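Šimek, Where the Dishes Dry Slowly

By Silvia Oravec

My grandmother washed the dishes in two basins, one with soap and one with clean water, and after this she went to sit outside. She never dried anything with a towel. When I asked her about it, she told me that air is free and that her hands were tired. I thought of her a lot in April 2021, when I came back to Šimek for the first time in 10 years and rented a room above the old bakery.

In Šimek, people still wash by hand. It is a village of 200 inhabitants and the water comes from a spring above the church, very cold and very hard. It leaves white marks on glass. Libor Hájek, my neighbor across the yard, puts a spoon of vinegar in the last water and says the marks are then not worth talking about. He is a retired joiner and he has made dish racks for half of the street. He uses beech, never pine, and he does not put varnish on it, only oil, which he renews every May.

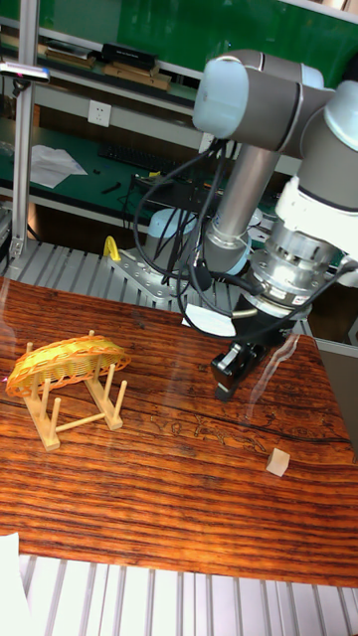

The question of how long things should stand in the rack divides families. Libor empties his after breakfast, before he reads the newspaper. My aunt left hers full for the whole week and took from it what she needed, so the cupboard was really a place for guests. I belong to my aunt's side. In the city I had a dishwasher from the first day of my marriage, and I remember mainly the noise of it, and that there was never a clean small knife.

I do not want to say that washing by hand is better. It takes me 50 minutes after a Sunday lunch, and in winter the skin on my fingers opens. But there is some pleasure in a job which has a clear order: glasses first, then cutlery, then plates, and the greasy pots at the very end, when the water is already gray and you have stopped caring about it. During this time people talk. My cousin told me about her divorce over a roasting pan, and we both looked only at the pan.

In the evenings I leave the window open. From the yard I can hear Libor's plates, one after another, and then his radio, and then he calls across to ask if I have any vinegar left.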